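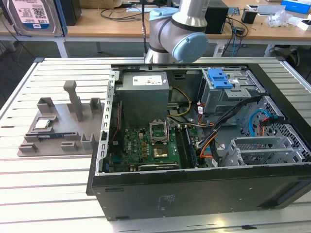
### 3.2 Condition of the units at intake

The desktop towers considered in this section came from the Erstead depot, where office equipment is held before it is sorted for resale or material recovery. Each tower was laid on its side on a slotted aluminum table and opened by taking off the side panel. Work began at the power supply and moved toward the expansion slots. Wiring was recorded before any part was lifted, as cable routing differed between case models and often decided which part could come out first.

Memory and processors have the highest value per gram in these machines, and many units had lost both before they reached the depot. A unit was classed as stripped when the processor socket and all memory slots were empty. Stripped units were kept in the study. Their boards still carry the gold-plated contacts, the coin cell and the connector housings, and under the Hismont scheme they are graded separately from complete boards.

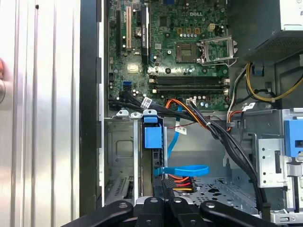 The coin cell was taken out first in every case and stored apart from the boards. Socket brackets found open were left open, and the contact area was not touched by hand. Power leads were unplugged at the board end and folded back over the supply so that the connectors could be inspected. Median handling time for a stripped unit, from opening the case to a bare chassis, was 77 percent of that for a complete one.

### 3.3 Small assemblies in plastic frames

Parts held in molded plastic were treated as a separate class. Olszewski grading counts the plastic as contamination if it exceeds 5 percent of the assembly by mass, so the frame and the circuit board have to be parted before weighing. Pin headers were left on the board. At the Vulley line, headers were cut off in an earlier trial, and up to 8 pins per board were bent or lost in the process.

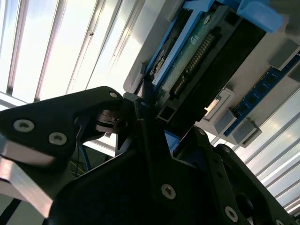

**Figure 3.** Green circuit board in a blue frame, with a long black header carrying two rows of gold-colored pins.

Frames with snap tabs were released by hand pressure alone. Where the plastic had become brittle, the board was weighed with the remaining fragments attached and the result was marked as an upper bound.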